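Vellthorpe Desk Items

Notes on the tabletop set in the Vellthorpe collection. Last tidied in April.

What's in it

Vellthorpe covers ordinary things found on a desk or in a kid's room, set out on a table and sorted. There are 1052 layouts in this release. Each one is recorded for 60 seconds and filed under the name of the table it was set on, either Plirkberg or Zaresau.

Layouts

Items go in a loose row across the middle of the brown tabletop, though some neighbours may touch. Soft toys sit upright, facing the front. The layout below has 5 items, with the green dinosaur at the left end of the row and a laptop among the others.
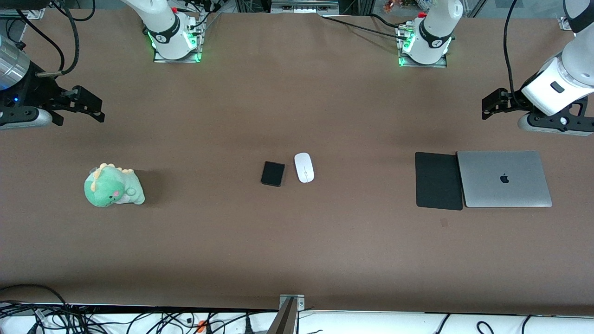

Item names

Use the short name in the item list, all lower case. Colour goes first, then the thing: "green dinosaur", not "dino plush". A laptop is always "laptop", whatever the make. Older Plirkberg entries say "notebook" for both laptops and paper notebooks. These are being fixed by hand, and 10 are still to do.

Folders

layouts/ has one folder per layout
items.csv has names, colours and the shelf each item lives on
notes.txt has anything odd about a layout

Known problems

Two plush toys share a name in items.csv. Go by the shelf column until that's sorted.

Maintained by Dvorak. Send corrections with the layout number in the subject line.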